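### 3.2 Soft goods and the way they settle

When we first began talking with households about the things they keep near the tub and the sink, we expected most of the conversation to be about bottles. It went quite differently. Of the 230 households that sent back the Bunnag storage diary, a great many wrote at length (and sometimes very fondly!) about sponges, poufs, washcloths and gloves, and about how hard it is to give such things a proper home. A bottle will stand on a shelf by itself, but a pouf needs a hook or a corner, and a glove will drape itself over whatever happens to be closest.

Rajeshwari Poduval read through all of the diaries and suggested that we treat soft items as a group of their own, whatever they are used for. We followed her advice, and she and Kittipong Wannasri then sorted the entries by the kind of container people named - baskets, drawers, buckets, open bins - and by whether bath things and cleaning things were kept together or apart. Entries that named no container were set aside and are taken up again in Section 5.

Mixed storage deserves a little more space, as it was the arrangement people apologized for most often in their diaries, and we came to feel that it has a logic worth describing kindly. An open bin asks very little of the person putting things away, and soft shapes lean and tuck themselves in wherever there is a wall to rest on. In Figure 2 a dark blue oval, either a sponge or a small cushion, is tipped on its side against the left wall with a pale yellow-green plush item pressed behind it, while the light-blue mesh pouf sits out on the floor of the bin, and a blue rubber glove lies with its fingers spread by the end of a plastic bottle. We coded an arrangement of this kind as "mixed, unsorted," with the sloped walls noted separately, and we kept that code even when an item could fairly be called either a bath thing or a cleaning thing.

**Figure 2.** Bath and cleaning items together in an open gray bin. 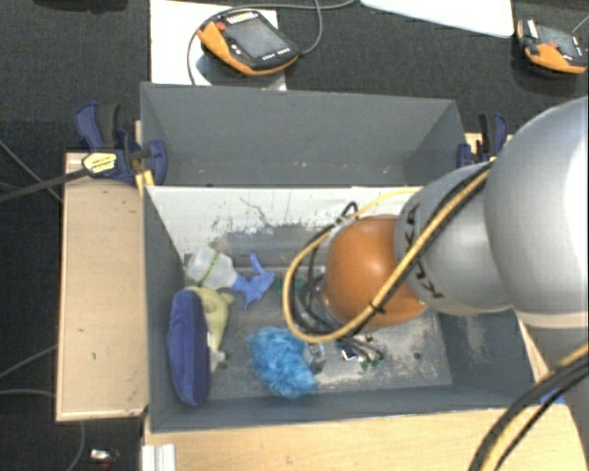
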